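Chiriac FAQ

What is Chiriac?
Chiriac is the planning layer we build at Farkmont for two-armed mobile robots. It takes a goal like "bin by the bed" and works out where the base should stop, which hand goes where, and in what order. We love working on it, and we hope that shows in the docs!

Do I need Pireo too?
For live control, yes. Pireo runs the arms at 60 Hz and Chiriac only hands it waypoints. If you just want to replay plans on a laptop, skip it.

How does it handle things on the floor?
Low targets get their own reach mode. The planner looks for wrist poses on both sides of the object, keeps the fingers open on approach, and checks each forearm against the floor (our favorite bug came from leaving that check out).

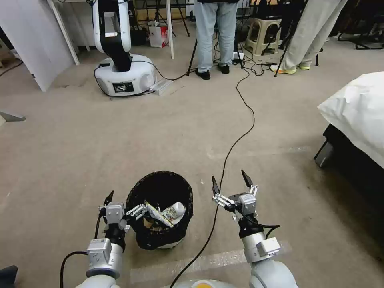
Rorkavby wrote in to ask whether a cable on the carpet counts as an obstacle, and said their base kept refusing to move until they raised the height threshold to 12 mm. Good question, and a good fix! Thin items go in a separate layer now, so the arms can ignore them while the base still plans a way past.

How long does planning take?
Some 305 ms for a two-arm reach on our test machine. Crowded rooms take longer.

Can I see why a plan failed?
Yes, and please do! Open the trace viewer and step through the rejected poses. It keeps the last 2,000 by default, and you can change that in the settings file.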